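Kestureck K2 Debug and Programming Adapter

Supplied by Stamton Embedded Tools, Clostton
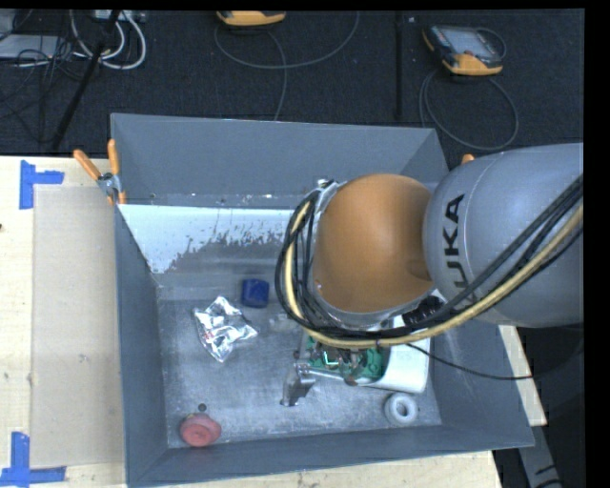 The Kestureck K2 is a USB debug and programming adapter for 32-bit microcontrollers with a serial wire or JTAG port. It is intended for development benches, teaching laboratories and small production runs.

The adapter draws its power from the host computer and senses the voltage of the target board automatically. It does not supply power to the target unless the output jumper is fitted. With the jumper in place, the maximum current is 300 mA.

Specifications
Host connection: USB-C
Target connectors: 2 (10-pin and 20-pin)
Maximum target supply: 300 mA
Cable length: 200 mm
Supported devices: 1,976, as listed in the device catalogue

Software
Command line tools are provided for Linux, macOS and Windows. Linux users must install the supplied udev rules before connecting the adapter for the first time. Licence terms for the Seneviratne flash library are included in the download.

Firmware updates are released each October. Settings stored on the adapter are kept during an update. Customers should not disconnect the adapter until the green light stops flashing.

In the box
K2 adapter
10-pin ribbon cable
20-pin ribbon cable
Printed quick start guide

Ordering and support
Orders from schools and universities should be addressed to Ye-rin Geum, Education Sales. Technical enquiries, including requests to add a device to the catalogue, are handled by Min-kyu Wi. Please quote the serial number printed on the underside of the adapter.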